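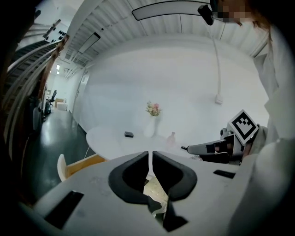

White gripper with a black opening, and a second gripper at right

Search this site
Enter keywords
Print this page
E-mail this page

Mansilla School Archive: Frequently Asked Questions

What does the archive hold?
Class registers, photographs and recorded interviews from the years when schools in Mansilla were being integrated. There are 343 interviews and around 3,000 photographs.

Can I listen to the interviews at home?
Most of them. A few can only be heard in the reading room, at the request of the speaker.

I was a pupil then. Can I add my story?
Yes. Fill in the form at the front desk or ask for one by post. Interviews usually take 2 hours and you may bring a relative.

How do I correct a name in a caption?
Write to us with the photograph number and the right spelling. Corrections received before April are already on the site.

Do you lend material to schools?
We lend copies only, up to 20 items at a time. Originals stay in the building.

Page last updated June 16, 2025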